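Print | E-mail

Censure, recall and who we ask to resign
Speaker notes, Troltwood evening session, 7:00 p.m.

Start with the vote. The council voted four to three against censuring the mayor over the Solex contract. Most people in the room will know this already, so keep it short. The contract was for street lighting. The mayor's office signed it before the council saw the final terms, and the mayor then told a public meeting that the council had been sent them. The clerk's log shows it had not.

Pause here. Someone will want to argue about whether the lighting was a good deal. Say we can take that in questions. The talk is about what a council does when an official gives the public a false statement, and whether the answer should depend on party.

Next, the older case. Under the previous mayor there was a dispute over the Zida land sale. The facts were close to the ones we have now: a signed document, a late disclosure, a public statement that had to be corrected. The votes then went the other way. Members who voted for censure over Zida voted against it over Solex, and members who called Zida a paperwork mistake now say the mayor should step down.

Read both passages from the minutes, slowly. Do not give the members' names until both have been read. Let people guess which party was speaking. In the first one a member says that "a correction made after the vote is no correction at all." In the second a member says that "the record was fixed and the matter is closed." Same member. Then say so.
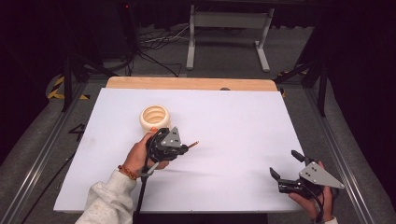 Vasanthi Joseph wrote to me after the November forum and said I was being too easy on the public. Her point was that the members changed sides because their voters did, and that she had changed sides herself. She had signed a letter calling for the old mayor to go and then skipped the meeting on Solex. "I didn't think it was different," she wrote. "I just didn't want our side to lose the office." She said I could read that out, and I would like to.

Give them a moment after that one. Then say I think she is right, and that I did some of the same thing. I wrote two columns on Zida and none on Solex until the vote was over.

Move to the recall petition. It came in with 2,886 signatures. Explain the steps plainly: the clerk checks the signatures, the county sets a date, and the question on the ballot is only whether the mayor stays or goes. The replacement is chosen separately. A lot of the flyers have this wrong, including one from the group I mostly agree with.

Say what censure is as well. It is a statement by the council. It takes away no pay and no powers. People on both sides have talked about it as if it removed someone from office. If anyone asks why bother, the answer is that it puts a finding in the record, and the next council has to either follow it or explain why it won't.

The Kurian rule. Five years ago the town of Kurian adopted a written standard for this. When a complaint is filed against an elected official, the town attorney lists the facts on one page, and the page leaves out the official's name and party. The council votes first on whether those facts, if true, call for censure. Only then does it take up the named case. It doesn't stop anyone from working out who it is. What it does is put each member on record about the conduct, and that vote gets quoted back at them the next time.

Be fair about the weak points. The attorney works for the council and decides what goes on the page. It is slow. One complaint there ran past the end of the official's term – mention this before somebody else does.
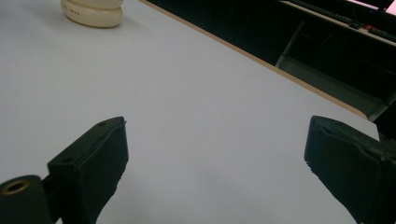
I would still rather have it than what we have now. Our own charter says the council may censure "for cause" and stops there. There is no definition of cause, no timeline and no requirement that the member's reasons go in the minutes. Anybody who wants to vote by party can do it without writing a word down.

What I am asking for. Keep this to three items and don't add any on the night:

1. A one-page statement of facts before any censure vote, with names left off.
2. Each member's reasons entered in the minutes.
3. Public corrections read aloud at the next meeting by the official who made the false statement.

None of the three needs a charter change. The council can adopt them as rules of procedure at an ordinary meeting.

Leave the last part of the hour for questions. If the lighting contract comes up, the full text is at the clerk's counter. If somebody asks how I will vote on the recall, tell them I haven't decided.

Print | E-mail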